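Recycling and trash changes at Althorpe Court start in July

The new hauling contract with Grerkeo takes effect in July, and a few things about how we put out trash and recycling will change. Please read this through even if you have lived here a long time, as the pickup hours and the list of accepted items are both different from last year's.

Pickup times

Trucks will come through the Naseri Street gate starting at 4 a.m. instead of 6:30. Carts need to be at the curb the night before. The 12 homes on the alley side should keep using the shared pad behind the garages, and the gate code there stays the same. Marjan Kermani has asked that cars not be parked across the pad overnight. The truck could not get in twice this spring and we were billed for a return trip both times.

Cart sizes

Every home will get one 65-gallon cart for trash and one for recycling. Smaller carts can be ordered through the office at no charge, but the monthly fee does not go down. If you want a second recycling cart, write to Davoud Hassanpour before the end of June. The old carts belong to the previous hauler. Leave them empty by your driveway during the first week of the month and they will be collected.

What goes in

Cardboard, paper, cans, and plastic bottles and tubs are accepted. Flatten the boxes. Milk cartons are now accepted too, which several people had asked for. Glass is no longer picked up at the curb and has to go to the drop-off on Prudberg Road, open until 7 p.m. in summer. Plastic bags, garden hoses and foam packing go in the trash. Do not bag your recycling. Tip it in loose.
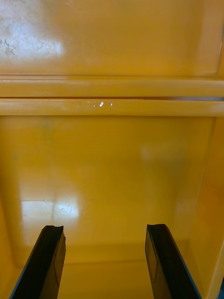
Keeping carts clean

Most of the complaints we had last summer were about smell and flies. Rinse food containers before they go in, and tie kitchen trash in a bag. Wash the cart out on the grass and not in the driveway, where the water runs to the storm drain. Dish soap and a long brush are enough. Leave the lid open until the inside has dried.

Cost

The charge will be $174 a year per home, billed with the fall dues. Ladan Soltani can set up two payments for anyone who would like to split it.

Missed pickups

Call the office by noon the same day. Touran Dehghan is keeping a list for the first month and will send it to the hauler each week.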